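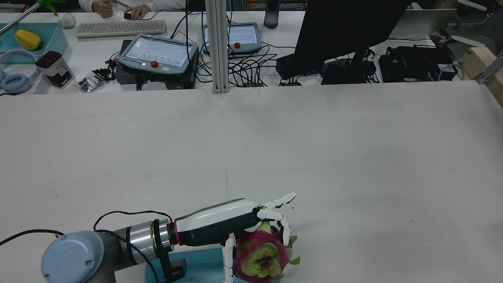 Pay the collectors for the glass too

In Harkgate, where I have lived for 13 years, the people who collect bottles start at five in the morning. I hear them from my kitchen. They open the bags, take the plastic and the cans, and close the bags again, often better than they were closed before. The glass stays where it was. By noon the city truck has taken it to the landfill on the Stondarbridge road, mixed with potato peels and old diapers.

I used to think that the collectors left the glass out of laziness, and I am a little ashamed of this now. One morning I asked a woman with a handcart why she did not take my jars. She answered with a number. At the Treloar depot, a full sack of glass brings her less money than the bus ticket to get there. It is heavy, it cuts the hands, and it breaks the sack. She would be a fool to carry it.

So the problem of glass in our city is a problem of price. Yet every year the city answers it with education. We have had posters. We have had a song for schools. Last spring we got a leaflet with a smiling bottle on it, printed on paper so shiny that I doubt it can be recycled. I have nothing against the song, my neighbor's children sing it very well, but the bottles are still in the bags.

My proposal is simple and I know it is not new. The city already pays the landfill for each ton it receives. If a ton of glass does not arrive there, this money is saved. Give a part of it to the person who kept the glass away. The depot has a scale, it has a cashier, and it already buys from around 600 collectors. No new building is needed, and no application on the telephone.

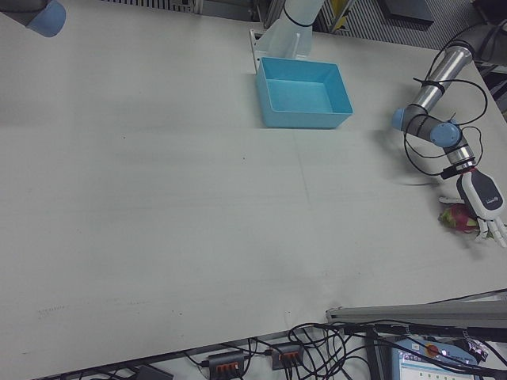 There are objections, and some of them are serious. The first is that glass has almost no buyer. This was true for many years. Today Plirnov, which makes floor tiles and roof material at the edge of the city, takes crushed glass of any color, and its manager has told the local paper more than once that he brings in material from other regions. I find it strange that a factory buys from far away the same thing that we bury four miles from its gate. The price it offers is low, I admit. But a low price with a payment from the city on top can become a fair price, and this is exactly how we began with cans, before cans became worth stealing.

The second objection is about cheating. People say that if you pay for weight, you will receive stones. Probably you will receive a few stones. The depot also received wet cardboard when it started to buy cardboard, and it learned to put a hand in the middle of the pile. I don't understand why we demand from the poorest workers a perfect honesty that we don't demand from the company with the trucks, which is paid by the ton as well and has never been asked what is in the ton.

The third objection is said more quietly. It is that payment will bring more collectors to the streets, and that they make the center look poor. I have heard this at a public meeting, from a man in a good coat. I would answer that they are on the streets already, from five o'clock, and what he dislikes is to see them. If their look bothers him, let us give them gloves, proper carts with brakes, and a place with a roof to sort in. A cart costs less than 1,000 leaflets. I asked the printer.

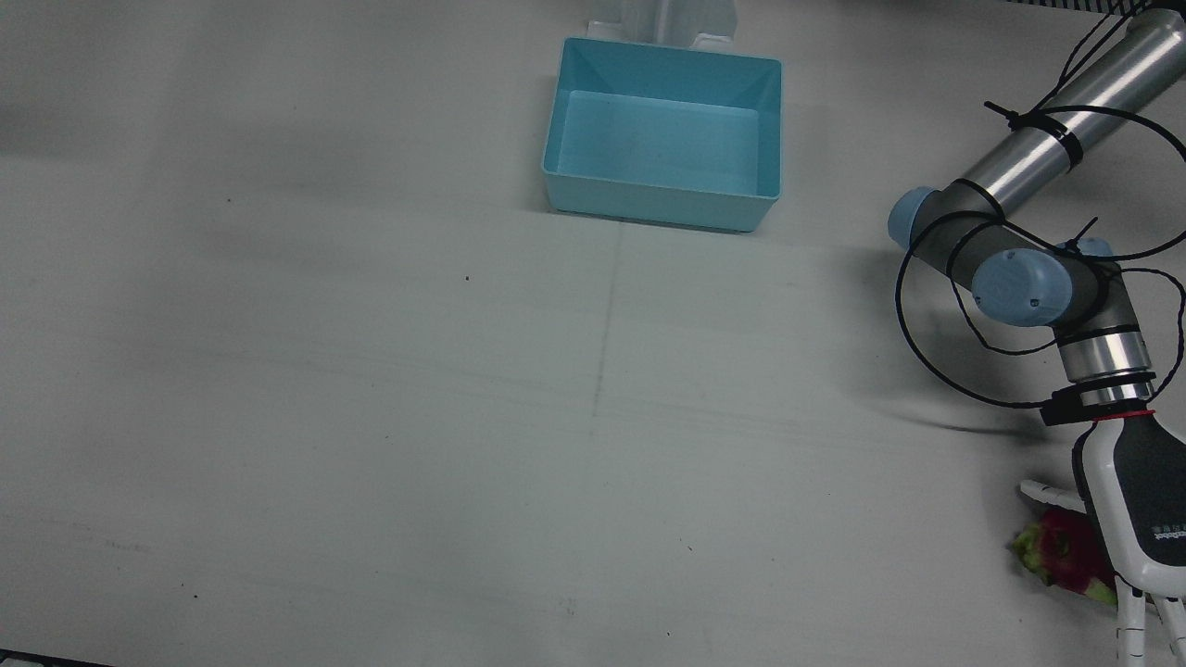
I must be fair about one more thing. There are citizens who wash their jars and walk with them to the green containers near the station, and I am one of them. We are proud of this walk. But I have counted nothing and still I can see that these containers fill slowly, while the bags on my street are full of glass each week. A system that depends on people like me, with free time and strong shoes, will always be small. The collectors pass every door. They know which restaurant throws out wine bottles and at what hour. No consultant has this knowledge, and we get it for nothing.

I would not start in the whole city. Let the council choose 10 streets, pay for glass at the Treloar depot for one winter, and publish what it cost and how much was kept out of the landfill. Winter is the hard season for this work and therefore the correct season for the test. If the numbers are bad, I will write here that I was wrong, and the smiling bottle can come back.

Until then I have begun to put my jars in a separate crate by the gate, with the lids off. The woman with the handcart still does not take them. She says good morning and points to the crate, and then she goes on to the next house with her cans.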